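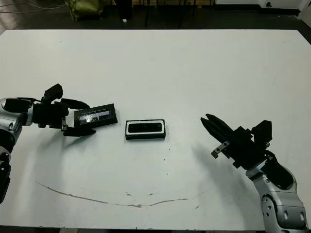
One of the white tables, Telumley

Home | Classes | Recipe Box | Gift Cards | About Us | Find Us

About Flivano Soup School

Hi, and welcome in! I'm the person behind Flivano Soup School, and if you've ever called with a question about lentils at dinner time, I'm the one who picked up the phone with a spoon in the other hand.

We teach people how to make soup. That's pretty much the whole business. We do stew too, and chowder, and a fair amount of bread to go alongside, but soup is what I love and it's what I never get tired of talking about (ask my family, who have heard plenty). You'll find us at 2332 Karras Street in Telumley, up the side steps, green door.

How it got started

I grew up in Tistach, a town where everybody's grandmother had a barley soup and everybody's grandmother was right. My own family's version had smoked paprika, too much dill and a big spoonful of sour cream stirred in at the table. I didn't learn to make it until I was grown and living on my own and very homesick one February. I called home, got the directions over the phone ("enough barley" was one of the measurements) and made a pot so thick I could stand a fork in it. I ate it all week anyway. Then I made it again with half the barley and a splash of vinegar, and I've been fiddling with it ever since.

For years I cooked for other people in cafe kitchens, mostly the early shift, mostly stockpots. Coworkers would ask me to write things down for them. Then their sisters wanted the recipes, and then their sisters' neighbors. I started having folks over to my apartment to cook on a four-burner stove with one burner that only worked when it felt like it. We'd have carrots on the ironing board and somebody sitting on the washing machine peeling garlic. I loved it! My downstairs neighbor loved it a little less, until I started leaving a quart outside her door.

When the place on Karras Street came up for rent I went to see it at lunchtime and signed for it before supper. It had been a sewing shop and I was finding pins in the floorboards for months.
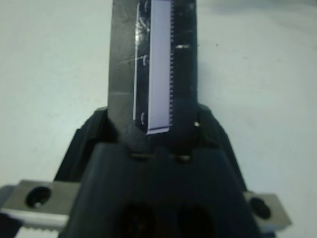 What we teach

Right now there are seven classes on the calendar, and they rotate with the seasons so you don't end up making squash soup in July. The one most people begin with is First Pot, an evening class where you learn to sweat onions properly, build a broth out of whatever's in the fridge drawer, and season as you go instead of dumping in all the salt at the end. You take home what you make, so bring a container with a lid that fits. I mean it about the lid – I've driven home with minestrone in the passenger seat and the car smelled like celery till spring.

After that you can go where you like. Beans and Lentils is the cheap and cheerful one. Cold Soups runs in summer and is louder than the others (blenders). Tistach Table is my favorite to teach, with the barley soup, a sour cherry soup that people are suspicious of right up until they taste it, and a dark rye loaf that takes all afternoon. Chowders is always full by the time I remember to mention it, so if you want in, sign up for the list.

Classes are small. We have room for 122 pots on the shelves, which tells you something about my shopping habits, but I like to keep the group down to a size where I can taste everybody's broth before it goes cold.

You do not need to be good at cooking. If you can chop an onion slowly and with bad language, you're ready. We'll work around most allergies if you tell us when you book, and nearly every class has a meatless version that I'd happily eat myself.

The Recipe Box

Everything we cook in class goes up in the Recipe Box on this site, free, whether you've been to a class or not. I write them the way I talk, so they're long. I put in what the pot should smell like at each stage and what to do when it tastes flat (try lemon before you try more salt). A few of the older ones still need their quantities checked. If something seems off, please write in! I fix them at the kitchen counter on slow mornings, with coffee, and I'm always glad for the company. 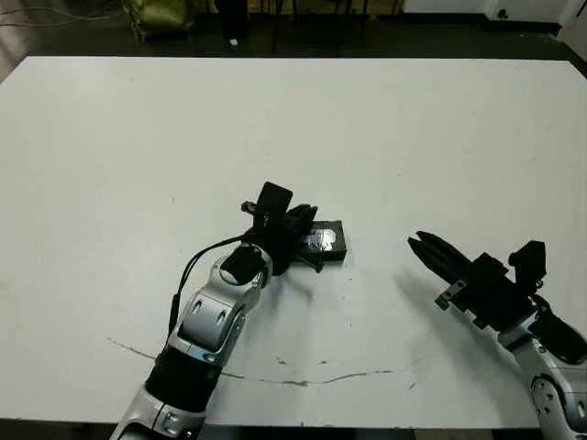

Who else is here

It's a team of three these days. I teach most of the evening classes. One of us does the baking, and is the reason the rye loaf went from decent to really, really good. The third keeps the bookings straight, answers the emails I forget, and has strong feelings about croutons that come up in nearly every class.

We buy our vegetables from the growers' market in Telumley when it's running and from the regular grocery store when it isn't. I'm not fussy. A supermarket leek makes perfectly nice soup if you wash the grit out – split it down the middle, run it under the tap, then do it once more.

Come by the green door in the late afternoon if you want to look around before you book. Somebody's usually stirring something, and there's often a bowl going spare.

Comments

dillpickle_mom: Took First Pot last fall and my kids now eat cabbage. Cabbage! Will the cherry soup be back this year?

Soupy in Telumley: My lid did not fit. Learn from me.

R.T.: Made the barley soup from the Recipe Box, used half the dill and it was still plenty. Could you post the rye bread timings for a smaller oven?

northsidecook: Is there parking on Karras Street in the evening or should I take the bus?

Contact Us | © Flivano Soup School, 2332 Karras Street, Telumley | Back to top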